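Plant News, 11/14/24
Automation Corner: What the grippers have changed on the bench

If you walked through the screen assembly room at Ornetti last January, you would have found everyone doing every part of the job by hand. Frame, corner connectors, mesh, trim, turn it over, check it, stack it. It's a good room with good light and a lot of talk in it, and it still is. But the way the work gets learned and shared out has changed more this year than in the ten before it, and we on the bench would like the rest of the plant to know how it's going, because we think it's going well!

The short version: the two arms from Proller now do most of the turning and stacking. That's the part of the job that used to send people home with sore wrists. The arms didn't come knowing how to do it. They learned from us, and they keep learning from us, and the tool for that is the hand-held gripper. You hold it, you do the move the way you'd do it with your own fingers, and the move gets recorded. When we have 100 good recordings of a move, the set goes to the arms for a trial. Some moves work after the first set. The corner turn took three, and we all cheered when it finally went through without a bump.

What surprised most of us is how much there is to teach. People who have been here a long time have little habits they never thought to mention, like easing off just before the rail touches the table, or coming in from the open side so the mesh doesn't get brushed. All of that goes into the recordings. One of the night crew said it was the first time in years anyone had wanted to know exactly how she did her job, and she has been asked to show it to two other lines already.

Then there are the pads, and anyone who has used the hand-held grippers knows where this is going. They take all the wear. A pad can go on one side well before the other, and then your grip is uneven and you start making up for it with your wrist. The left one had torn and was peeling away from its block while the right one still had its straight edges.

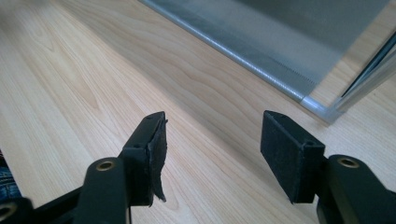 Who does what now

The biggest worry last winter was hours, so let's take that first. The bench has the same number of jobs it had in January, and the shift pattern is the same. What has moved around is the work inside the shift. Each of us does a teaching turn of 48 minutes, then goes back to assembly or to checking. Nobody has to take a teaching turn if they don't want one, though the sign-up sheet fills fast. Checking has become a proper task of its own, with its own table and a decent lamp, and people who used to squeeze it in at the end of a stack say they catch things sooner.

Pay for teaching turns was settled over the summer. It goes in at the setter rate for the time you spend on it, and it shows as a separate line on your slip. If yours is missing, bring it to the shift lead and it'll be put right in the next run.

There are things we'd still like to fix. The Tosix software logs you out if you stop to help someone — very annoying with a gripper in one hand — and the retake button is too easy to hit. Degefa, who look after the arms for us, have both on their list. We have also asked for a second charging shelf near the door, so the tools don't all end up at one end of the room.

And about those pads.
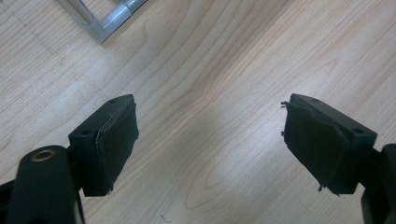
We've started keeping a wear log, a plain paper one on a clipboard, and it's already paying off. Before your turn, look at both inner faces. Fuzz and a stray thread or two are fine for practice. If an edge has lifted or curled, put the gripper in the red tray and take another one. Please don't trim the threads with the mesh knife, and please don't glue anything down, however tempting it is on a busy night. New pads go on in pairs, even if only one of them is bad, and both old ones go in the bin.

The stores have ordered 700 pads, which ought to see us well into next year. They're in the second drawer under the checking table, next to the small screwdrivers.

If you work on another line and want to try a teaching turn, come by at shift change. We'll put a gripper in your hand and let you have a go at the corner turn. It's harder than it looks and a lot of fun, and the coffee on our side is better anyway.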